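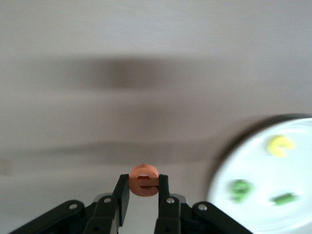
Service Request: Condensation Between Panes, Rear Elevation

Status: Closed
Opened: 9 Nov 2021
Customer: Hurken (office premises, first floor)
Handled by: Traleck Glazing, Aftercare Department
Product: Dendis sealed double-glazed units, supplied and fitted by Traleck
Case officer: Manikandan Kartha

Fault as reported

The customer reports misting in the windows of the rear meeting room. The misting is heaviest in the early morning and clears in part by midday. The customer has wiped the glass on the room side without improvement and asks whether the units are still under guarantee. The windows were fitted in July of the previous year. The customer adds that the left-hand opening window has become stiff and that a draught can be felt along its lower edge.

Initial reply to customer

Thank you for your report. Before a visit is arranged, please carry out the following checks and reply with the results.

Wipe the room side of the glass with a dry cloth. Wipe the outside also, if it can be reached safely from the ground. If the misting remains after both sides have been wiped, it lies inside the sealed unit.

Look along the bottom of the frame from outside and confirm that the drainage slots are clear of dirt and old sealant. Please do not push wire or screwdrivers into the slots.

Confirm whether the trickle vents at the head of each window are open or closed.

Customer response

Misting remains in two panes after wiping. It is on the outside face of the others, where it wipes away. The trickle vents were found closed and the customer believes they had been closed since the windows were fitted. The drainage slots could not be seen from the ground. The customer asks that the fitter telephone on arrival, as the rear gate is kept locked.

Comment from case officer

Misting on the outside face is caused by the outer pane being colder than the air around it. It is a normal effect with well-insulated glass and is not covered by the guarantee. Misting inside the unit indicates that the edge seal has failed. Seal failure is covered for 10 years from the date of fitting, provided that the frame has not been altered. Visit authorised for the two affected panes and for the opening window.

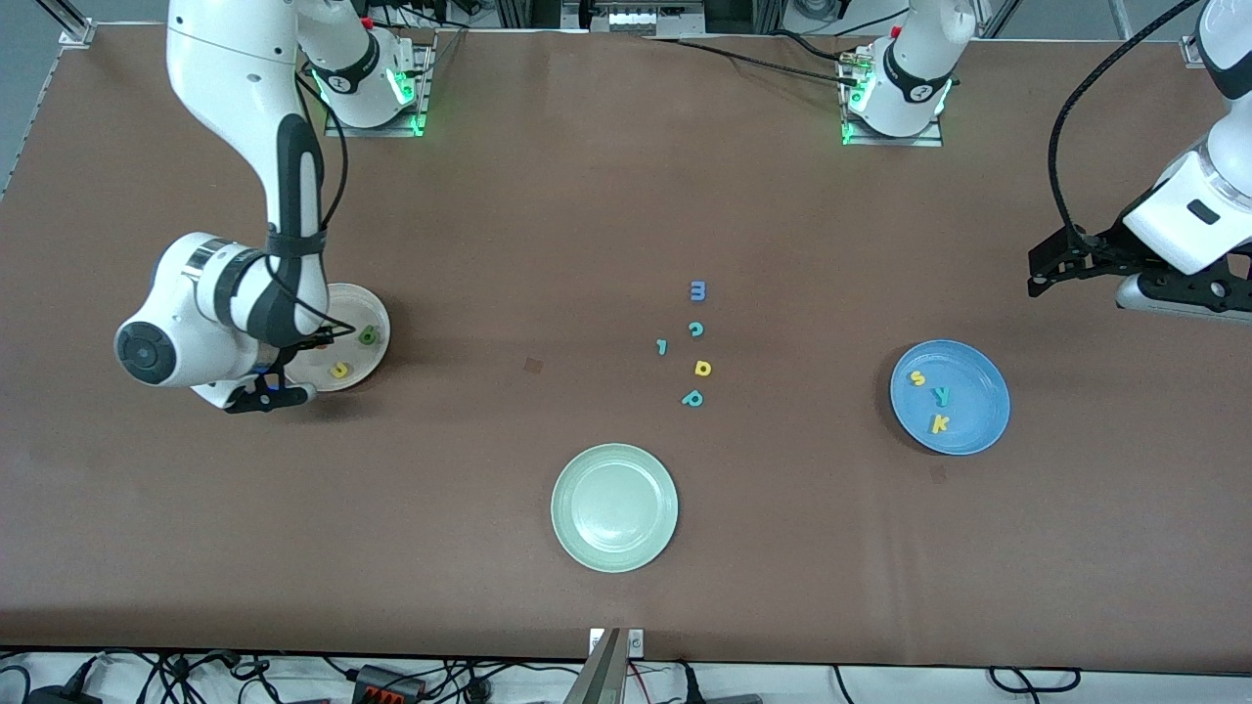 Brown tabletop with plates and foam letter pieces.

Findings of visit

Both misted units were inspected from inside and outside. Moisture was present between the panes of each, collected mainly in the lower corners. The spacer bar markings were read and matched to the original order. The width of the larger unit was taken as 1000 mm, which agrees with the survey sheet.

The drainage slots below both units were blocked with mortar dust. Water had been standing in the frame and the lower edge seals had been sitting in it. The dust is consistent with repointing of the rear wall, which the customer confirmed was carried out by Tănase after the windows were fitted. The slots were cleared and tested with a small quantity of water, which drained freely.

The opening window had dropped on its hinges. The friction stays were adjusted, the lower gasket was seated again in its channel and the locking points were lightly oiled. The window now closes without force. The customer was present and tested the handle.

Query raised under guarantee

The fitter asked whether blocked drainage would affect the claim. Reply from case officer: the guarantee excludes damage caused by later building work, but the survey sheet shows that packers under both units were set lower than our own fitting instructions require. Had they been at the correct height, the seals would have stood clear of the water. The claim is accepted in full and no charge is to be made to the customer.

Action taken

Replacement units ordered from Dendis to the original specification. Units fitted on the second visit with packers at the correct height. Old units removed from site. Beads refitted and the inside sealant line made good.

Advice issued to customer

Keep the trickle vents open when the meeting room is in use. Have the drainage slots checked once a year and after any work to the outside wall. Outside misting may still appear on cold, clear mornings and requires no action.

Closure note

Customer confirmed by telephone that both panes are clear and that the draught has stopped. Guarantee record amended to show the replacement units. The original expiry date is unchanged. Packer heights on the remaining windows of the rear elevation are to be checked at the next routine call, under a separate request.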